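Category: Science fiction novels | Space opera
Reading time: 2 min

Skarnero is a science fiction novel by Glenys Pirihi, published in January by Irton. It is the first of a planned pair and runs to 494 pages in 34 chapters.

The story is set on an ore station in slow orbit around a dead moon. Keegan Dunstan, a cargo assessor, is sent to value the station before its sale and finds that its records stop nine years short of the present.
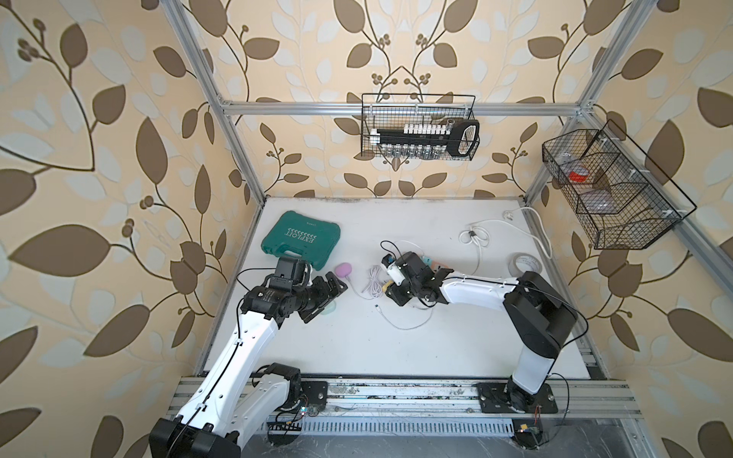
The station's pilot, Irja Mustonen, claims to remember the missing years but gives a different account each time she is asked. Dunstan's report, quoted at the head of most chapters, is revised as the book goes on — early figures are struck out and replaced without comment.

The narrative alternates between Dunstan and the station's owners, the Zerouali family. Their chapters are written in the present tense and take place 68 years earlier.

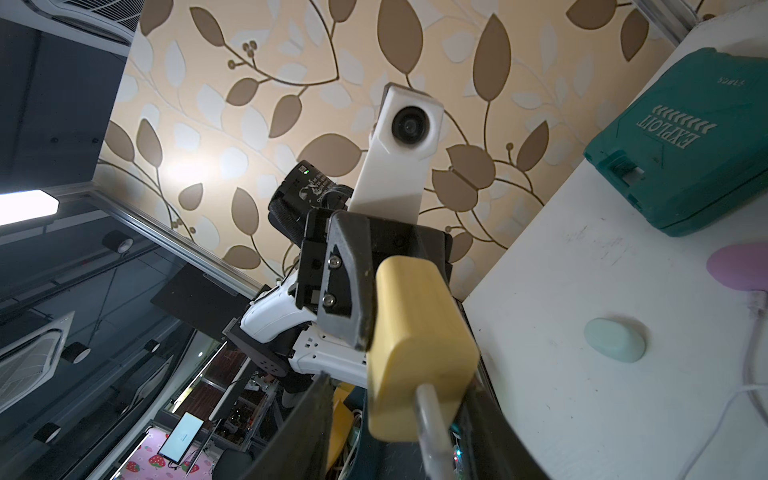
The two strands meet in chapter 31. A shorter version of the Zerouali chapters had appeared in the magazine Grata, edited by Elisa Grasso, with a different ending.

The cover is by Lamduan Kaewsai. The second volume is untitled.

Last revised 2021-11-18

We use cookies to remember your reading settings. Accept | Manage choices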